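Votent opens its Acheampong repair hall to the public this September

3 min read

ACHEAMPONG - Votent is delighted to announce that its new computer repair hall in Acheampong will open its doors in September, giving people across the district a place to bring older desktop machines and get them running again. The hall grew out of a weekend repair table at the Zarine market, which got so busy last year that people were lining up before the stalls had opened!

In its final season the Zarine table took in 2269 machines, and 1310 of them went home working. We were thrilled with that number, but we also knew we could do better with more bench space, better light and a proper parts room. The new hall gives us all of that, plus a front counter where visitors can sit down with a repairer and talk through what is wrong before anything gets opened up.

Most of what comes in needs something simple. A fan full of dust, a tired power supply, a drive that has started clicking - these are everyday repairs, and many can be done while the owner waits. For anything longer, we will call with a price before work starts, and if you would sooner take the machine home as it is, there is no charge for the look.

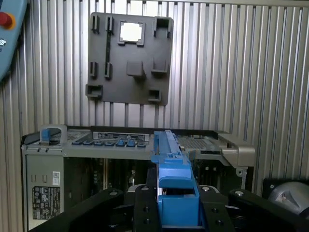
The parts room is the piece we are most excited about. Usable brackets, cables, memory and cooling fans from machines past saving will be cleaned, tested where they need it, and put on open shelves. Visitors can buy them for a small fee, and schools in Acheampong can take what they need for free. Our stock list will run on Drondimero, the same parts catalog we tried out at the market, so you can check from home if we have that odd little drive tray you have been hunting for.

We will also run evening classes in the back half of the hall, starting at 6:30 p.m. The first covers opening a desktop safely, cleaning it and adding memory, and it is meant for people who have never picked up a screwdriver. There are 100 places in the opening round and every class lasts 2 hours. Tools are provided, and you are welcome to bring your own machine (please back up your files first).

Sign-up sheets are at the Zarine market information desk now and will move to the hall counter once we open. Laptops and tablets are not part of the opening service, but we are working on it and hope to have news in the spring.

Media inquiries and school requests can be left at the Votent front office, Acheampong.

Comments (3)

gladtobefixed
They saved my old tower at the market table, still going strong. So happy this is happening.

millroad_reader
Will there be parking for drop-off? Those old cases are heavy.

tinkertop
Signed up for the memory class! Please do one on power supplies too.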